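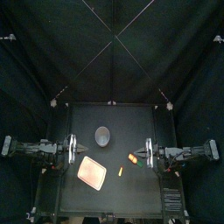
Valentin wants to know who is to blame if a robot knocks a cup over. Is it the robot, the person who built it, or the person who told it to move? He sent us that one in March, and it takes a whole page to answer, so this page is about rules.

A robot can't be told off. It doesn't know it has done anything wrong. So the rules for robots are really rules for people: the ones who design the robot, the ones who set it up, and the ones who work near it every day.

Who writes the rules?

Some rules are called standards. A standard is a long document that experts from many countries agree on. It says things like how a robot must stop, where warning labels go, and how to check that a robot is safe before anyone uses it. Other rules are made by one workplace for itself. Those are often printed on a sheet and taped to the wall.

At Sosadero, a robot workshop, the sheet has 12 rules. We can't fit them all, so we picked the ones that are easiest to understand.

Keep your hands out while it moves. Robot arms can change direction quickly. If you need to pick something up from the table, pause the arms first, then reach in.

Know where the stop button is. An emergency stop button is usually big and red, and pressing it makes the robot stop. Everyone at Sosadero has to point to it before they start work, even if they have worked there for years.

Go slow the first time. A new job is tried at low speed. If the arm is going to bump into something, a slow bump is much better than a fast one.

Only put out what you need. If the job uses a bowl and a cutting board, then the tools, snacks and phones go somewhere else. 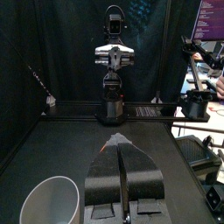

Check the gripper before you begin. The gripper is the part that holds things, like your fingers do. The tips wear down with use, and a worn tip can drop what it is carrying. If the covering is coming off, it gets changed.

Write it down. When something goes wrong, it goes in the logbook, with the time and what the robot was doing. Small things count too, such as a dropped cup. Yurii Horobets looks after the logbook and reads it every Monday morning. If the same problem shows up twice, the work stops until it is fixed.

What about a robot that works by itself?

Some robots are guided by a person. Others follow a program. The rules apply to both kinds. A program can have a mistake in it, and a person can get tired. At Sosadero, anyone guiding an arm takes a break every 40 minutes.

Back to Valentin's question

If a cup goes over, people look for the reason. Maybe the arm was set too fast. Maybe the cup was standing in the wrong place. Maybe a rule was missing, and rule 13 needs to be written. Then they make a change so it is less likely to happen again.

Try it yourself

Ask a friend to be the robot. The robot may only do exactly what you say, and must freeze when you say "stop." Get your robot to move a plastic cup from one side of a table to the other. Then write down the rules you wish you had agreed on first.

Words to know

Standard: a set of rules that many people have agreed to follow.
Gripper: the part of a robot that picks things up.
Emergency stop: a button that stops a machine.
Logbook: a book where people write down what happened and when.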